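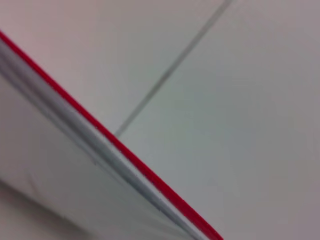 What does the Rastix kit include for the price?
The arm, a two-finger gripper, the wrist camera, a controller box and one year of software updates. The table and the safety scanner are quoted separately.

That was the first thing I asked at Semetholm, and the written quotation matches what I was told. The visit was arranged by Araba Odoi, who handles trials for the supplier, Agbenyega. Ravindran Lobo ran the cell.

The kit is sold for handling flat goods: trays, folders, boards, thin panels. The camera sits at the wrist and looks along the fingers, so on approach the item soon fills most of the view. At that range the near face goes soft and the software works from the edge. A red rim against a pale surface gives it a strong line to follow. A white rim on the same surface is harder, and Lobo advised a darker mat for such items. Joints in the surface can also be taken for edges. There is a setting to mask them, done once per table by jogging the arm along the joint.

Stacked or layered edges are treated as one item unless a layer thickness is entered. I asked whether it could separate sheets. It cannot, and the manual says so on page 73.

We ran 200 picks with the default settings. The arm completed 181 without help. Of the remaining 19, most stopped at the approach stage with the same edge fault, which is cleared from the pendant. No item was dropped. Cycle time was not measured, as the speed limit had been left on for visitors.

Programming is done in Clillia, a browser tool. It is plain and quick to load. Fault codes are numeric only; 904 is the edge fault, and the list of codes is in a separate document. Logs export as text. I would want user accounts before putting it on a shared network.

Outstanding points for Agbenyega: price of spare finger pads, lead time for a replacement camera, and whether the mask settings survive an update. Odoi expects to answer the first two in writing. The loan unit would be available from March.

Notes typed up 2018-12-28.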